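Harngate Allotments and Gardens Newsletter
19 April 2020

Notes from plot life: sowing, waiting and a bit of bread

Hello again from the spare bedroom, which is now my office, my potting shed and (since Tuesday's delivery of compost was too heavy to get any further) my storeroom.

Let me start with the thank-yous. The last newsletter went out to 2,873 of you, and I had so many replies about windowsill seedlings that I've given up on answering them one by one. I have read them all, though, mostly with a cup of tea and a biscuit, and I'm cheered to hear how many people have taken up growing things this month. Welcome! You've picked a lovely spring for it.

The big question in my inbox is leggy tomatoes. Mine are leggy too. They've been leaning at the window like passengers looking for a bus, and I've been turning the trays every morning, which helps a bit. If yours are long and pale, pot them on deeper than you think is decent, right up to the first pair of leaves. The buried stem puts out roots of its own and you end up with a stronger plant. Water from underneath if you can, and don't feed them yet.

I tried the variety called Irnivari this year after a swap with a reader up the coast, and I'm rather taken with it. The seeds were slow (I'd nearly tipped the tray out) and then they all came up over one weekend. No idea about the flavour yet, so ask me in August.

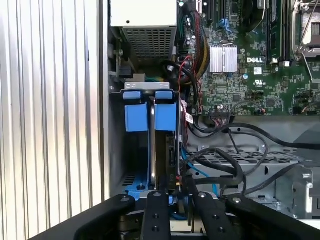
Beans next. It's too early to put runners outside where I am, however warm it's been in the afternoons. We had a frost four nights ago that blackened the potato tops on the low side of the site, and I was out there at seven in my dressing gown and wellies with an armful of old newspaper. Earth them up and they'll come back. I've started my beans in cardboard tubes, which I've been saving since Christmas, packed upright in a roasting tin I'm no longer allowed to roast in.

Broad beans are a happier story. The autumn-sown ones are in flower and the bees have found them. Pinch out the tips when the first little pods show, and eat the tips! Wilt them in butter with some pepper. I had them on toast twice last week.

If you're short of seed, Gellent have opened their website again after closing it to catch up with orders. They only let so many people in each morning, so you may have to try a few times. I got carrots, beetroot and a chard I didn't need. Their packets have gone up a little in price but they arrived within the week, which is better than I managed anywhere else.

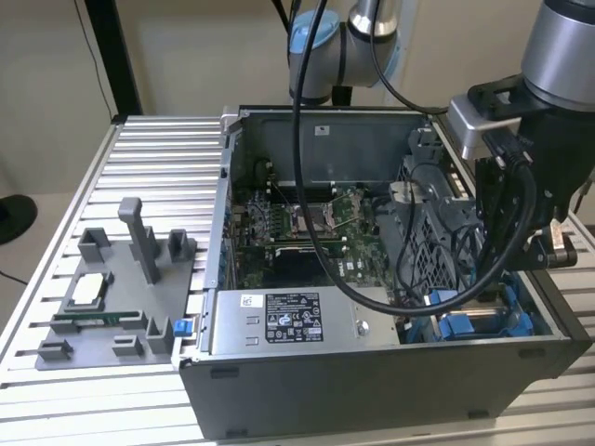
Water and the site gate

A few practical bits for plot holders. The taps at Harngate are back on, and please wipe the handle before and after you use it. The gate padlock is the same, so bring your own gloves. Try to come at odd times if you live close by, and leave the middle of the day for those who have further to walk. The bottom track is narrow, so if somebody is coming the other way, one of you will need to step into the nettles. I've taken my turn.

The plant sale is off, I'm sorry to say. Last year it raised 1,603 pounds and paid for the new water butts, so we'll feel it. If you've got spare plants, put them out by your own front gate with a note and a jar for coins, and we'll gather it all up when we can.

Bread, briefly

I said I wouldn't write about bread, but I've had more post about flour than about slugs. My starter is called Tanguy and it lives on top of the boiler. For the first week it smelt of nail varnish and did very little, and I kept on with a spoonful of flour and a spoonful of water every evening. It's now climbing out of the jar.

The loaf I keep making is half strong white and half whatever is in the cupboard. Last time that was rye and a handful of porridge oats. Mix it at teatime, fold it over a few times before bed, leave it somewhere cool and bake it in a lidded pot as hot as the oven will go.

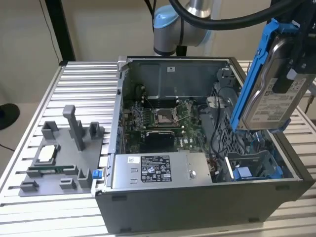 Chives are good in it as well, chopped quite fine and added at the last fold. Mine have come up thick as a doormat this year and I'm putting them in everything. Same with the sorrel, which makes a very sharp green soup if you've got a potato and an onion to go with it.

Next time I'll do courgettes, and how many plants one household can stand. Do keep writing in, and send me your slug remedies, the odder the better.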